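Flekero Kitchen Task Pack — Gallery

Posted 2 June 2024 by Anselmo Huamán

Flekero is the kitchen add-on for the Jirmont simulator. It costs 600 dollars for a single seat and comes with 17 furnished rooms, a set of appliances with working doors and drawers, and 100 small objects to pick up and put away. I have been running it on my own desktop for a few weeks with the stock single-arm setup. The gallery on this page covers the refrigerator tasks, the part of the pack I get the most mail about.

I bought my copy at the regular price. Kostwood, the company that sells it, did not see this page before it went up.

Fridge tasks, brick wall room

The fridge tasks come in two groups. One is door work: find the handle, pull, and let go without dragging the arm along the panel. The other is shelf work, where the door is already open and the arm has to reach in over a glass shelf for a cup, a bowl or a jar. Door work is easier to set up. Shelf work is where I spent most of my time. 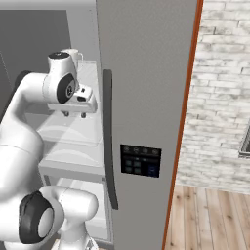
Mugs are the hardest of the small objects in my runs. The handle can face any direction at the start of a task, and a white mug next to a white arm is a fair test for any vision model that has only been trained on bright colors. You can change the color of the mug in the object menu. You can't change the color of the arm without editing the material file by hand, and the manual skips over how to do that.

Room on the shelves is tight. If the elbow comes in low it will bump the lower compartment, and the simulator logs that as a contact. By default a contact does not end the run. I turned on the stricter setting — it is under Task Rules, second tab — and my success rate dropped a good deal.

Glass shelves are handled better than in the October release. Back then the depth output treated them as if they weren't there. Now you can pick between solid and see-through depth for each shelf, and the choice is saved with the scene.

What you get and what you don't

The appliance panels have buttons modeled on them, but in this version none of them do anything. Kostwood lists button presses as planned work and gives no date.

Lighting can be changed per room. Floors and walls can be swapped from a short list. Importing your own refrigerator model works if the door hinge is named the way the manual asks. Mine wasn't, and I got error 1504 until I renamed it.

Espinoza, the older kitchen pack for the same simulator, is cheaper and still sold. Its fridge has one fixed shelf and no drawer. If you only need door opening, it will do the job. For reaching inside, I would pay for Flekero.

Dishwasher and cabinet galleries are linked from the main review page.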